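Is the Le Goff street navigation result as good as it sounds?
Posted by kerbcrawler_uk, 2018-08-06

I've been reading the Le Goff write-up on camera-only steering for small street robots. They trained on 383 clips and claim 202 clean runs on roads the model had never met. I can't find what counts as "clean", and the training and test roads look much alike to me. Has anyone repeated it? These are from the set they put out:

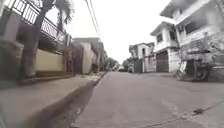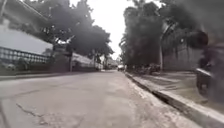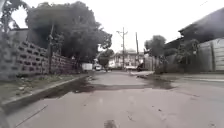
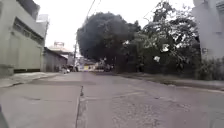 Street views from the Le Goff set, all under a pale sky.

Modaver

You're right to be wary. We tried the method in April on our Luridero base and got nowhere near their number. A run was "clean" for them if no person took over, so a robot that wanders to the wrong side and wanders back still passes. Look at the light too. All four of yours are overcast. I'd want strong sun and hard shadows before I believed any of it. The third has a big wet patch right across the road, and I'd ask for the score on roads like that by itself.

Also ask how many of the 202 were on separate streets. Going up and down one road 200 times tells you very little.

Oditz

works fine for me, 2 streets so far. did you turn the frame rate down?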